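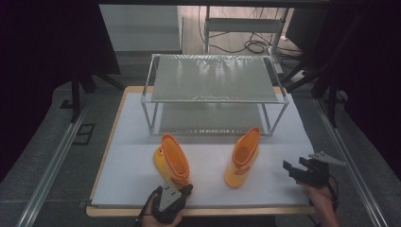
入口换鞋区及雨鞋架 安全检查表(附备注)

地点:Hiltley 幼儿活动中心,一楼后门换鞋区
检查日期:25/12/25
检查人:Finn Hamann
复核人:Zoltán Kerekes
上次检查:11月

填写说明
结果一栏只写“合格”“待改”“不合格”或“不适用”。待改项必须写备注,并注明由谁处理。没有查到的项目留空,不要补写“合格”。鞋架、雨鞋、台面和地面分开填,同一处问题不要在两个部分重复记录。

第一部分 鞋架

1.1 架体放稳,四角立柱不晃动
结果:合格
备注:推上层一侧,架子没有明显摆动。11月记录里写的左后柱偏斜,已重新拧紧,这次没有再松。

1.2 立柱端部和边角无毛刺、无翘起
结果:待改
备注:右前柱上端有一处小毛刺,手指横着摸能感觉到,竖着摸不到。先贴胶带,打磨后再撕掉。处理人:Hamann。

1.3 上下两层层板平整,无开裂
结果:合格
备注:上层板是灰色的,表面有些反光,看划痕时要换个角度,正对着灯看容易漏。靠墙一侧有旧划痕,不刮手,不用处理。

1.4 层板与框架连接牢固
结果:合格
备注:上层用手往下压,没有下沉。下层同样压过。

1.5 上层不放重物
结果:待改
备注:检查前上层放过一桶融雪盐,已经搬到储物间。说明书规定上层最多放 10 公斤。请早班同事不要再把盐桶临时搁在架子上,哪怕只放几分钟。

1.6 鞋架与通道之间留有足够宽度
结果:合格
备注:按惯用位置摆放后量过。搬动鞋架做清洁以后,要照地上的标记放回去。

第二部分 儿童雨鞋(公用备用鞋)

本次抽查橙色高筒雨鞋一双,登记号 42,供应商 Vavo。其余备用鞋由 Kerekes 在下一轮检查。

2.1 鞋筒无裂口,折弯处无发白
结果:合格
备注:两只都捏过鞋筒中段和脚背折弯的位置,松手后能恢复形状。两只颜色深浅不太一样,这一点不作为缺陷登记。

2.2 筒口圆顺,无翻边、无撕裂
结果:合格
备注:沿筒口摸了一圈。孩子经常抓着筒口往上拽,以后每次都要摸,不能只看。

2.3 筒口后侧拉环牢固
结果:待改
备注:左脚拉环根部有一点松,暂时可以用。穿鞋时请让孩子双手扶住鞋筒,不要单拉一侧。下次检查如果松得更明显,这双就停用。处理人:Kerekes。

2.4 鞋底花纹清楚,无嵌入的石子
结果:合格
备注:右脚鞋底清出两粒小石子。花纹最浅处在前掌外侧,还在允许范围内。

2.5 鞋内无异物,无霉味
结果:合格
备注:鞋口朝下抖过,再伸手进去摸到鞋尖。上一轮在别的鞋里摸到过一枚发夹,所以这一步不要省。

2.6 鞋内干燥
结果:合格
备注:用纸巾按压鞋垫和鞋尖,纸巾没有湿痕。湿鞋应当先塞纸,第二天早上取出,不要放在暖气上烘。

2.7 左右成对,尺码标记可辨认
结果:待改
备注:左右成对没有问题。右脚鞋底的尺码磨得很淡,要斜着看才认得出。补写在鞋内侧,用不掉色的笔。

2.8 登记号与登记簿一致
结果:合格
备注:登记簿上的借用记录到周三为止,已核对。

第三部分 检查台面

3.1 台面铺白纸,纸面平整
结果:合格
备注:每查完一批换一张。纸上如果留下泥印或黑色胶粒,先看是从哪只鞋上掉的,再换纸。掉胶粒的鞋要回到 2.1 重新查。

3.2 木质桌边无翘起、无木刺
结果:合格
备注:靠门一侧的桌角去年补过木蜡,补过的地方还平整。

3.3 鞋子直立放置,不倒伏
结果:合格
备注:两只鞋之间要留出空隙,方便分别拿起。站不直的鞋多半是鞋底变形,单独放一边。

3.4 台面不放食物和水杯
结果:合格

第四部分 地面

4.1 灰色地毯无卷边、无破洞
结果:合格
备注:地毯本身花色杂,小的湿斑看不出来,要蹲下用手摸。

4.2 地毯无积水、无盐渍结块
结果:待改
备注:门口往里第一步的位置有盐渍,踩上去发硬。已经用吸尘器吸过一次,还需要用清水擦。保洁由 Kleinschmidt 公司负责,已在交接本上留言。

4.3 地面小盖板与地面齐平
结果:合格
备注:踩四角,没有翘动,也没有响声。盖板上不要压鞋架或箱子。

4.4 门口防滑垫到位
结果:不合格
备注:防滑垫送洗后没有放回。取回之前,雨雪天后门只供成人进出,孩子走前门。处理人:Hamann,当天打电话催。

第五部分 用品

5.1 鞋用清洁剂加盖,放在儿童够不到的位置
结果:合格
备注:现用的是 Zutent 中性清洁剂,300 毫升瓶装,瓶盖完好,已放回上柜。分装的小喷瓶标签掉了,里面的液体已倒掉,空瓶扔了。

5.2 抹布分色使用
结果:合格
备注:擦鞋底的和擦筒口的没有混放。

5.3 备用鞋垫数量充足
结果:待改
备注:小号还剩 6 双,中号没有了。下次订货时补中号。

5.4 急救包在原位,封条完整
结果:合格

待办事项

右前柱毛刺打磨。负责人 Hamann。打磨前胶带不要揭。
防滑垫取回。负责人 Hamann。最先办这一项。
42 号雨鞋左脚拉环继续观察,右脚补写尺码。负责人 Kerekes。
门口盐渍清洗。由 Kleinschmidt 处理,Hamann 看过后签字。
补订中号鞋垫。写进一月的订货单。

复核意见(Kerekes)
第 1.5 项同意。上层以后贴一张小标签写明限重,字写大一点。
第 2.3 项我重新拉了一次,松动的是左脚拉环下面那一侧,右脚没有。可以继续借出,但借出时要口头告诉带班老师。
第 4.4 项在防滑垫放回之前保持“不合格”,不要因为天晴就改结果。垫子铺好后,在本表背面写上时间和姓名。

检查人签字:Finn Hamann
复核人签字:Zoltán Kerekes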